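What Do People Ask Before Buying Herbal Teas? A Small Study of Labels and Advice in Kesamum

Project report by Ngọc Triệu and Sang Lã
Supervisor: Josphat Rotich

1. Why we chose this topic

Both of us grew up in homes where a cough meant a pot of something green and bitter on the stove long before it meant a trip to the doctor, and we are very fond of that (Sang's grandmother still posts him dried leaves in old biscuit tins!). When Mr Rotich asked us to pick a health subject close to everyday life, we settled on herbal teas quite quickly, and on one question in particular: does the packet tell you enough to drink the tea safely alongside ordinary medicines?

We left out whether the teas work. That would have needed a laboratory and a great deal more time than we were given.

2. What we did

We visited 5 shops in Kesamum during January and wrote down what was printed on the packets of teas sold for sleep, digestion and colds. We looked for the full list of plants, the amount to use, a warning for pregnancy, and any mention of other medicines. Phúc Hầu kindly let us sit in his shop for 3 afternoons and talk to customers who were happy to stop for a chat, and most were happier than we had expected, so our notes became rather long.
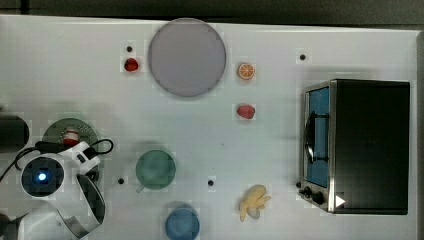
We also read the leaflets that Phúc keeps behind the counter, including a thick one from a supplier called Nuritz, which sells its sleep blend in 600 g bags. The leaflet was far more careful than the bag itself. It told people taking blood thinners to speak to a pharmacist first, and the bag said only "natural and gentle".

3. What we found

Nearly every packet named its plants, though a few used only a local name, and this caused us some trouble because the same name can mean two different plants in neighbouring districts. Amounts were usually given in spoonfuls, with no word on the size of the spoon. Warnings about pregnancy were common. Warnings about other medicines were rare, and when we did find one it was in very small print near the barcode.

The customers we spoke to mostly trusted the shopkeeper more than the label. Several told us they had never mentioned their teas to a doctor, as they thought of them as a drink.

4. Problems and thanks

Our shops were all close to the bus station, so people further out may well buy differently. We would love to go back and include the Irkeck market, where much of the tea is sold unpacked.

We are very grateful to Phúc, to Tuấn Lý for checking our plant names, and to everyone who talked to us with their shopping still in their hands. Our full notes are kept in the department office.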